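Folding towels for credit: a student club teaches a gripper to do laundry 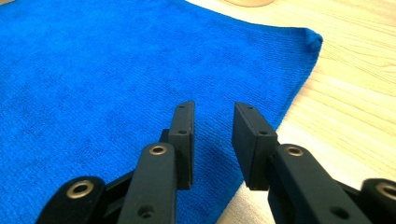
The club's gripper over a blue microfiber towel, fingers open.

The robotics club at Gronthorpe meets in what used to be a sewing classroom. The deep cabinets are still there, and so are the big windows, which the members have mostly covered with paper. Sunlight moving across the table changes how the cloth looks, and that has spoiled recordings before.

This year the club is working on one task, folding a towel in half and then in half again. It is preparing for the Farside student challenge, where each team brings a trained arm and is handed towels it has not seen. I spoke with the club's student lead, a third-year mechanical engineering major, and with the second-year student in charge of recording. Both asked to be identified by their roles, as the club does in its own reports.

"We picked towels because we thought they would be easy," the student lead said. "The year before, we stacked blocks. A block is the same block every time. A towel is a different shape each time you put it down."

The club records its training material by hand. A member holds the gripper, does the fold with it, and the camera mounted on it stores what the gripper sees along the way. Each fold from start to finish counts as one episode. The club set itself a goal of 2,000 episodes before the challenge and had 412 when the spring term began.

I asked how long one episode takes.

"Under a minute if you're used to it," the recording lead said. "New people take longer. They squeeze too early, or they come in too high and close on air. We keep some of those, but we tag them so they can be left out."

New members practice for two sessions before anything they record goes into the main set. The first session is only picking up a corner and putting it down again. The recording lead said most people want to use their wrist the way they would with their own hand, and the gripper doesn't allow much of that.

"You have to move your whole arm. Your shoulder gets tired before your fingers do. We made a rule that you stop after 37 folds and somebody else takes over."

Why 37?

"That was how many I did the first night before I started getting sloppy. We went back through the recordings and you could tell where it happened. So it stayed the rule."

Corners take up most of the club's attention. A corner that sits up a little is simple to catch between two flat pads. A corner pressed flat on the table is hard, and the pads tend to slide over it. The group tried three kinds of pad covering in February and went back to bare pads for now. The student lead said the coverings gripped well but dragged the cloth when the fingers opened, and the fold came apart.

"You fix the picking up and you break the letting go," the student lead said. "We went around on that for most of a month."

The gripper was assembled by members from a shared design, with a few parts changed. The finger linkages were the part that needed the most rework. In the first build there was play at the joints, and the two pads did not meet squarely. The second build was better, and the members now check the pads against each other at the start of every session and write the result on a sheet taped inside the cabinet door.

Money is tight but manageable. Phillips, a machine shop near the campus, lets the club use its offcuts and cuts small parts for the cost of the time. The towels come out of the club's own budget, and the members wash them at home. The recording lead said washing matters more than they expected, as a new towel is stiffer and holds a crease differently from one that has been through the machine ten times.

For training, the club uses a program it calls Guvance, which was started by members who have since graduated. It sorts the episodes, throws out the ones with missing data and starts the training run overnight on a computer in the engineering building. In the latest test, the trained arm was given 124 attempts with towels from the training set. It got the first fold right in more than half. The second fold is well behind that, and the club has not put a number in its report yet.

"The first fold makes the second one harder," the student lead said. "If the edges are off by a finger's width, now you have two layers that don't line up, and it grabs only the top one."

I asked what they would do differently if they were starting over.

"Write down more," the recording lead said. "We have early episodes where we don't know which table height we used. They might be fine. We can't tell, so they sit in a folder."

The student lead would have started with washcloths. "Smaller, less to go wrong. But the challenge is towels, so here we are."

Recording continues through the summer with a smaller group. Students in any major can join, and no programming is required for the recording sessions. The club asks new members to come to the old sewing room with short sleeves or sleeves that can be rolled up, as loose cuffs tend to end up in the recordings.

Posted 26 July 2026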